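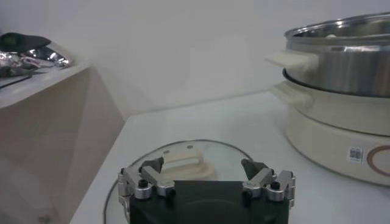
# Is the Clultance Evangelista kitchen pack worth paying for, or is it a demo with a price tag?

**damp_proof_course**
Posted August 18, 2025

We have the Evangelista two-arm kit at work and the hardware has been fine. Clultance are now trying to sell us the kitchen pack on top, which is £4000 for the year and covers "meal preparation and serving". As far as I can tell from the paperwork it's one job: lid off an electric steamer, steamed buns from the tray to a plate. There is a line about "related tasks", but nobody at their end will tell me which tasks are related.

The sales sheet says 91 successes out of 100 runs. I asked what a success was and got a reply that used the word "robust" three times. Does the lid have to be put down flat, or is it enough that it's no longer on the pot? If a bun reaches the plate with a dent in it, does that go in the 91?

My other worry is the lid itself. Ours is the ordinary sort, glass with a small plastic handle in the middle, and the kit's parallel grippers have two fingers and not much feel. When I drive the arms by hand I can get hold of that sort of handle if I come down square on it. If I come in at a slant I end up pushing the lid along the table. I don't see how a learned policy is going to be more careful than I am, when it was presumably taught by people like me.

I should say I'm not against the thing. I'd like it to work. But £4000 is a lot of buns and I'd have to defend it to people who already think the arms were a mistake. Has anyone here run the pack for longer than the trial fortnight? Is the Fitska one any better?

---

**overrun_by_cables**

We had it from February until the licence ran out and didn't renew, so take this as coming from somebody who has already made up their mind.

What you get is a trained policy, a setup guide, and a number of hours with their support people. The policy was trained on 268 demonstrations, according to the notes that come with the download (not on the sales sheet, you have to look for it). I don't think that's a scandal. It's a perfectly reasonable amount for one job in one room. It just isn't "meal preparation and serving".

On what counts as a success: I pushed them on this and was told a run passes if all the buns finish on the plate inside the time limit. Where the lid ends up doesn't come into it. Dents don't come into it either. You can also have as many goes at a bun as the clock allows, so a run in which the gripper shuts on thin air over and over and then gets lucky is scored the same as a clean one. Once I knew that, the 91 looked a lot less impressive.

The layout matters far more than the guide lets on. It wants the steamer in the middle of a plain white table, the lid going down on the left and the plate on the right, and nothing else within reach of the arms.

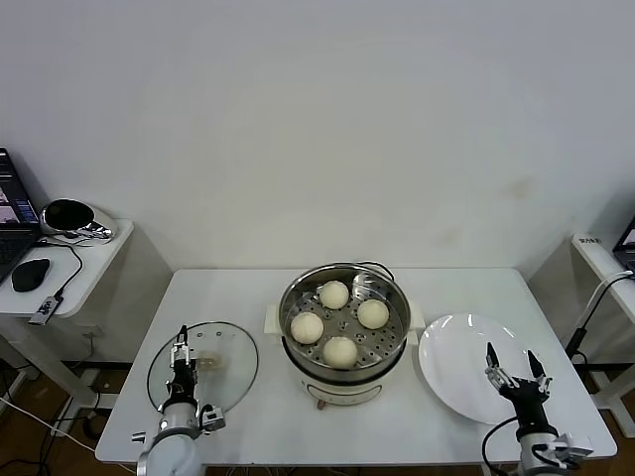

Keep to that and it does a decent job. Shift the plate to the other side and ours would still reach for where the plate used to be. We also tried a patterned tablecloth, which I won't go into. Support told me this was "outside the validated envelope" and offered a paid session to widen it.

You're right to worry about the lid. That was our weakest step by a long way. Clear glass on a pale table is hard for the wrist cameras, and a cream handle doesn't help much. We stuck a bit of dark tape on the handle and it got noticeably better, though I only have my own eyes for that and didn't keep a proper tally. Ask Clultance whether they did anything similar before their test runs. I asked, and I'm still waiting.

Things I'd get in writing before paying:

- which steamer and lid they tested with, by model
- whether those runs were in a row or picked out of a longer session
- how many times a person stepped in, and whether those runs were thrown away or failed
- what happens to the policy when the licence ends (ours simply stopped loading)

If they won't answer the second one I'd walk away.

---

**kettle_descaler**

works fine for us, did it in an afternoon. make sure your cables are out of the way and the table doesn't wobble. no idea about fitska

---

**second_hand_gantry**

I can only speak for Fitska, and not with much enthusiasm. Their version is cheaper, but you record all your own demonstrations and they train on them, so the saving goes on somebody's wages. The first lot we sent came back with a note saying our lighting changed too much between sessions. Fair enough, we have a window. It would have been good to know that before we started.

The result was usable. Lifting the buns went better than I expected, and putting the lid back on was so poor that we dropped it from the job altogether. Whoever is standing nearest does it.

One point against the answer further up: I wouldn't treat 268 demonstrations as fine without knowing how varied they were. If the steamer was in the same spot for every one of them, more wouldn't have helped you. That could well be why yours couldn't cope with the plate moving.

There's an older thread on the Fidar board comparing the two, but half the replies are from resellers, so read it with that in mind. I'd ask Clultance to run the trial on your table, with your own lid, and with you choosing where everything goes. If they insist on setting the table themselves, don't sign for the year.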